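November, a little after 4 in the afternoon

Kettle on, paste pot soaking, and I have a clear hour before the light goes, so I'm going to write up the sizing trials properly this time instead of leaving them on the backs of envelopes. Adel Bouazza asked me last week what concentration I'd settled on for the Hoslow ledger leaves and I had to go through three coat pockets before I could tell him. He was very nice about it.

First, the background, for whoever opens this book next. The Hoslow ledgers came to us with the paper gone soft. It's decent rag paper, made by people who knew what they were doing, but it sat in a damp cupboard for long enough that the gelatin size has mostly broken down, and the leaves now have the feel of an old handkerchief. You can lift one, but you have to think about it while you're lifting. The ink is iron gall and it's in better shape than the sheet it's sitting on, apart from some haloing around the heavier totals at the foot of each page, where the clerk seems to have leaned on his pen with real feeling.

Resizing ought to give them some body back. The questions are how strong, how warm, how to get it on, and whether the ink will put up with it. I am not touching a ledger leaf until I've got answers I like on scrap, and I've got a good fat bundle of scrap: blank endleaves out of a ruined account book that Adel rescued from the Trernusden sale. Same sort of age, same sort of weight, laid, with a bit of foxing. They blot like a paper towel when you put a drop of water on them, so as a stand-in they're pretty much perfect.

Gelatin

I used the Irton gelatin, the sheet kind, because we have a drawer full of it and because I like being able to see what I'm breaking up. Soaked it in cold water until it had swelled and gone floppy, then warmed it in the water bath. It melts very willingly. I made up one strong batch and let it down with warm water for the weaker ones, which saves a lot of weighing and means any mistake in the weighing is at least the same mistake all the way through.

The batches were half a percent, one percent, and two percent. I had meant to do a three as well, but after seeing the two I didn't bother (more on that below). All of them were made in 200 ml lots, and that's plenty for a tray's worth of brushing. If we go to immersion for the real thing we'll need to scale up a good deal, and I'd want the big bath back from the print room first.

A note on temperature, as I got this wrong on the first morning. I had the bath too hot, walked off to answer the phone, and came back to something that smelled strongly of soup. I threw it out. Overheated gelatin loses its grip, and there's no sense in learning anything from a batch you can't trust. Keep it comfortably warm, hand-warm and a little over, and don't go and answer the phone.

Brushing against immersion

Brushed samples first. Scrap leaf on polyester web, second piece of web on top, wide soft brush, working from the middle out to the edges. It goes on beautifully through the web. You do get some pooling along the chain lines if you're greedy with the brush, and it dries to a faint shine that I wouldn't want a reader to notice. Blotting straight after helps.

Immersion was more even, as you'd expect, and also more frightening, as you'd also expect. A soft leaf in a warm bath has no opinions whatsoever about staying in one piece. On the web it was fine. Off the web, which I tried once out of pure curiosity with a piece I didn't mind losing, I lost it.

Both sets went on the drying racks overnight under loose blotter and then into the press between felts. I wrote the batch on a pencil slip with each piece, and I'd ask everybody to please keep doing that, even when you're certain you'll remember. I was certain I'd remember the second rack. I now have a handful of very nicely sized scraps that could be anything at all. 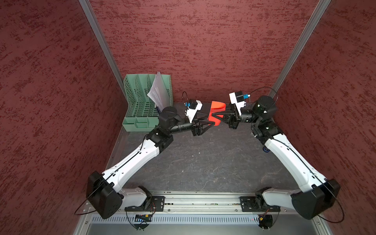

Half a percent is nearly invisible. You'd have to be told. The sheet handles a little better, and a drop of water sits for a moment before it goes in, but if I'd been given the treated and untreated pieces with my eyes closed I think I'd have been guessing. It might be right for the leaves at the front of the first ledger, which aren't so far gone, and I don't want to dismiss it.

One percent is lovely. There's a bit of rattle back when you shake the leaf, only a bit, and it turns like a page again. The drop test was much slower. No shine on the immersed pieces, and hardly any on the brushed ones that were blotted promptly. The color went very slightly warmer, and I mean slightly; I only saw it by the window with an untreated piece alongside, and I could be talked out of it.

Two percent is too much. It's crisp in a way that this paper probably never was, and one of the brushed samples cockled along an edge and wouldn't lie down again in the press. It has the feel of a shirt that's come back from a laundry that uses too much starch. That's why I left out the three.

So, one percent, subject to the ink.

Ink

I'm taking this slowly. I don't have any scrap with original iron gall on it that I'm willing to sacrifice, so I made a batch of the Vashisht ink (oak galls, green vitriol, gum arabic, and a great deal of patience) and wrote out sample lines on the Trernusden leaves. It is new ink on old paper, so it only tells us part of the story, and Adel quite rightly pointed out that a fresh ink with too much vitriol in it will behave worse than most old ones. I've left it to darken on a shelf out of the way and I'll give it as long as I can stand to.

In the meantime I did the indicator strip test on three spots in the second ledger, all on the heavy totals. Two showed pink and one showed next to nothing. That means free iron, and that means I want to keep the water down as much as possible, and it pushes me back toward brushing or even a remoistened approach for the worst pages. I'd been hoping to avoid this because immersion gave the nicer finish. Well, the ledgers get a vote too.

A thought that came while I was washing up: could we size the ordinary leaves by immersion and handle the bad ones by brush, and would they then feel different enough in the volume to be a nuisance? With one percent both ways and prompt blotting I believe they'd be close. I'd like to make up a dummy section of 16 leaves, eight treated each way, sew it loosely, and pass it around the bench to see who can tell. If the apprentices can pick them out then readers will too.

Quantities and time

There are a little under 2,000 leaves in the whole set if the old inventory can be believed, and parts of it can't. Not all of them need sizing. I went through the first volume with a soft pencil and a list, and sorted the leaves into leave alone, light, and full, just by handling. It's a slow job and a very pleasant one, and I got distracted more than once by the contents. There's a long-running dispute over the price of lamp oil that I have become far too invested in. Whoever was supplying it kept sending short measure and kept being paid anyway, with increasingly stiff remarks in the margin, and then the remarks stop and the supplier's name changes, and I was so pleased I went and told Adel.

Please note that the marginal remarks are in a different ink, browner and thinner, and it looks more fragile to me than the main hand. It needs its own strip test before anything goes near it. I've put a paper flag at every page where it appears in volume one and haven't started on volume two.

Odds and ends

The left-hand felt in the big press has a crease in it, and it's printing a line on everything. I've turned it over, but it wants replacing.

We're low on the medium-weight polyester web. The thin stuff is no good for this; it wrinkles as soon as it's wet, and then you have wrinkles in your leaf.

Blotter: I've been drying it flat on top of the plan chest and reusing it for the trials. Fresh blotter for the ledgers themselves, please, every time.

The brush with the blue thread around the handle is now the gelatin brush. It's been washed many times and still smells faintly of the soup morning. Don't use it for paste.

To do next: strip tests on the brown marginal hand, the dummy section, another look at the Vashisht samples once they've had time to darken, and a word with the print room about the bath. I'd also like to try a half percent followed by a second half percent after drying, on the theory that two thin coats might give us the body without so much wetting in one go. Adel thinks it'll come to the same amount of water in the end, and he may well be right, but the scrap is there and I'm curious.

Gelatin drawer is locked, key on the usual hook. Leftover one percent is in the fridge in the jar with the pencil label and should be thrown out by tomorrow night even if it looks fine.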